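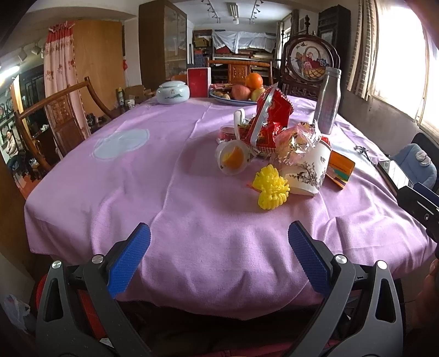
One reply to my last thread said that writing down what you spend on food is a waste of time unless you change where you shop as well. I did both, at different times, so I can say a bit about each.

Background for anyone new. Two adults, one child, no car. In October we spent £443 on food and household bits. I only know that from going back through the bank app one evening and adding it up. My guess beforehand was £350.

In November I kept shopping exactly as before but put every receipt into Nurnudex. It's a plain app, no scanning, you type the amount and pick a heading. I made my own headings: main shop, top-ups, lunches out, treats, cleaning stuff.

The total in November was down by nine pounds. So the person who replied has a point. Writing it down on its own did very little for us.

What it did show was where the money was going. The main shop at Wovari was fairly steady. Top-ups were the problem. We made 17 of them in November, mostly me, mostly on the way home between five and six.

A top-up was never just the milk. I went in for milk and came out with milk, a pizza, a bag of grapes and something from the end of the aisle. Typical receipt £8 or £9.

December I'm leaving out. It was December.

January is when I moved the main shop to Eltico. It's a longer walk and the bus only goes that way once an hour. Tins, rice, pasta, flour and washing powder are all cheaper there. Fruit is hit and miss. The bread I don't like, so we still get that from Vieira on the corner, two loaves at a time, one sliced and frozen the same day.

I also set a rule of 3 top-ups in the month. I broke it in the last week when we ran out of onions, so it was four. I've left it as a rule anyway.

January total: £372. That's £71 less than October, same people eating. No special offers and no big stock-up beforehand, though we did use a bag of red lentils that had been in the cupboard since we moved in.
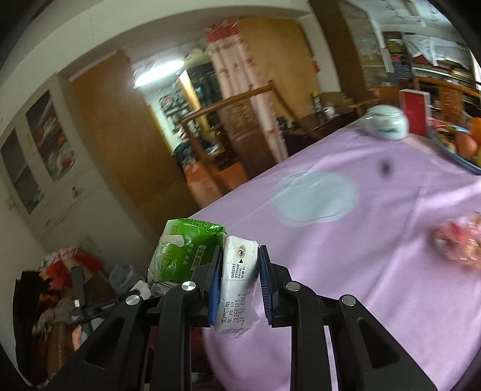
Small milk carton and a green-and-white snack packet.

Snacks had their own heading by the middle of January. I'd had them under treats, but a drink and a packet of something at four o'clock isn't a treat in our house, it's most weekdays. Single portions cost a lot more by weight. We now buy the big bag and use tubs for anything leaving the house. I haven't managed it with drinks yet.

A few people asked how I split the saving between the new shop and the fewer trips. I can't do it properly, but I priced my usual main list at both places on the same day. Eltico was £9 cheaper for the list. I do that shop four times a month, so £36. The other £35 I'm putting down to not going in for milk.

So if there's no cheaper shop near you, I'd still try the second part. It was half of it for us.

Things that helped with the top-ups: a running list on the fridge door, long-life milk in the cupboard, frozen peas and spinach, and walking home down the other side of the road. The last one sounds daft but I don't pass the shop that way.

Things that didn't help: a meal plan for the whole month. I spent a Christmas-holiday evening on it and we were off it by the second week. I now plan five dinners before each shop and leave the other two. One ends up as eggs on toast and the other is whatever needs using.

On the app – several people asked about the paid version of Nurnudex. I use the free one. You can't export from it, so at the end of each month I copy the totals into a notebook by hand. Takes ten minutes. If you already use a spreadsheet, I'd stay with that.

Somebody else wanted to know if the child noticed. Yes, the cereal. The Eltico one goes soft faster. We went back to the old one after a fortnight and that's in the £372.

I haven't counted the bus fares. I walk there and get the bus back when the bags are heavy, which was twice in January. Fair point to whoever raised it, and I'll add a heading for it.

February so far: one main shop, one trip for eggs, two loaves from Vieira. I'll put the total on the end of this thread when the month's done.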